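Handout 6 - Buying in a gripper kit: the Kestberg hand-held

Notes only, fuller version after 2nd May. Bring questions.

What's on offer
Kestberg sell it as a starter kit, hand-held gripper plus camera plus charger plus the Tritby software. Dresex do the servicing. Price on our quote was 177 a month, hire not purchase, minimum term 3 months. Read the term carefully, it renews itself.

What you're paying for
Mostly the software. Gripper itself is simple, trigger and two fingers, a student could draw it up in a week. Tritby lines up the video with the finger opening, saves you a lot of dull work. Exports fine. Import is poor, see last week.

Compared with the Nishimura kit
Nishimura heavier, better trigger, worse manual. Kestberg lighter on the wrist, you notice by the end of a long session. Spare finger pads: 10 in the Kestberg box, Nishimura charge extra. Neither comes with a decent case.

Soft items
Cloth is the hard test for any of these. Folds hide the edge you want, and dark knit next to pale walls upsets the exposure. Sales sheets always show blocks and cups. Ask for cloth footage before you sign anyhting.
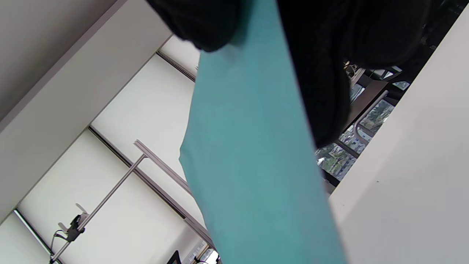 Can the kit be hired for a single job?
Only through Dresex, who will do a short hire outside the 3 month term but without the software support.

Still to cover: insurance, who pays for broken fingers, returns. Dresex terms are on the shared drive, page 6 is the one that matters. Read it befor the July session.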